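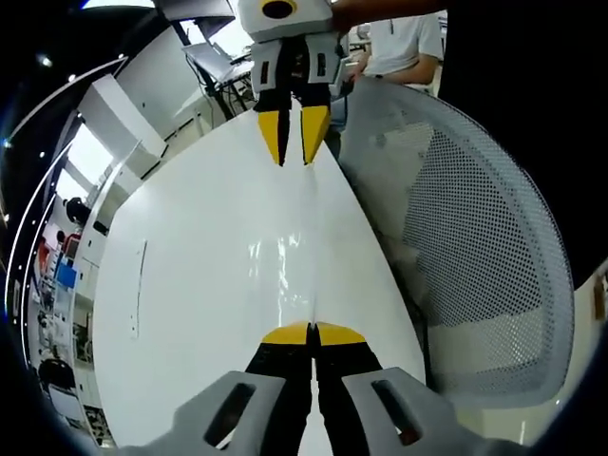 Two grippers face to face across a table.

18 August 2024
By Serena Fiore

Small shippers should stop signing annual freight contracts in December. I have said this to clients for years and most of them sign anyway.

The usual argument for the December contract is certainty. You fix a rate, you put it in the budget and you get on with selling. On a busy lane with several carriers that can work. On a thin lane, the fixed rate is fixed only until space gets tight. Then the carrier rolls your box to the next sailing, and you pay a premium to get it loaded or you wait.

One importer I work with ships 148 containers a year. Last year's contract had a base rate everyone was happy with and a page of surcharges that few people had read. By summer a box was costing $3,051 all in, and $300 of that was a peak season charge the carrier could add with four days' notice.

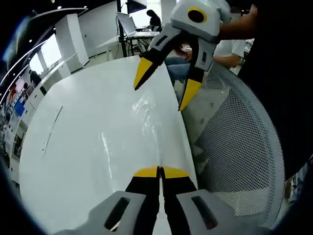
A glossy white board between two hand-held grippers.

Ho-yin Lu, a forwarder I often disagree with, says a shipper that size has no bargaining power and should take what it can get. I think he is half right. It can't push the base rate down much. It can ask for a shorter term, a cap on surcharges and a written rule on rolled cargo. Carriers agree to these things more often than people expect, mostly in the slow months when they want the volume.

Quarterly terms mean more paperwork, and a rate can go up as well as down. I would still take them.

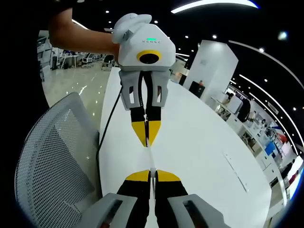 What to ask for

Start with the surcharges. Get each one named, with a ceiling and a notice period. Then ask what happens when a booked box is left behind, and who pays for storage. If the sales rep can't answer, talk to someone who can before you discuss price.

Leave the base rate for last.

Recent articles
Demurrage bills: check the dates first
Jui-lin Yang on booking less than a container
Why Harkenus dropped its second port call
Rail or truck for the last leg?

Get our newsletter once a month. You can unsubscribe at any time.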